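ZALLCOMBE, July 27, 2021 -- Anuton today released a set of recorded hand demonstrations for teaching robots to do small office jobs. The first release covers stamping paper documents. It was prepared with Vestergaard, which makes sorting equipment for mail rooms, and is available now to labs and companies that sign the Anuton data agreement.

The set holds 2000 demonstrations of 87 short tasks. In each one, a person works with a pair of hand-held grippers at a table. No robot arm is needed during recording. The grippers log their own position and finger opening, and a camera on each gripper records the work from close up. The recordings are then used to train a policy that runs on a two-arm robot fitted with the same fingers.

Stamping was picked as the first subject after Vestergaard customers asked for it. A stamp has to be held firmly, kept square to the page and pressed with even force. Programming those motions by hand takes time for every new stamp or form. With Anuton's method, an operator shows the task instead. 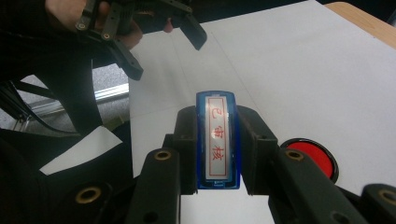
*A self-inking stamp marked 已审核 ("reviewed") held between the fingers of a hand-held gripper. A round red ink pad is to the right.*

Operators at the Zallcombe site train for 3 days before their recordings are accepted. Takes in which a stamp is dropped are kept and labeled, so that users can decide whether to train on them.

The files can be opened with Uvia, Anuton's free viewing tool, which plays both gripper cameras side by side and lets users trim a take or add notes. Uvia runs on Windows and Linux. A gripper kit for customers who want to record their own tasks is planned -- the first run will be 400 pairs. Pricing has not been set.

**About Anuton**

Anuton builds hand-held recording tools and training software for robot manipulation. The company is based in Zallcombe.

Requests for the data agreement can be sent through the contact form on the Anuton website.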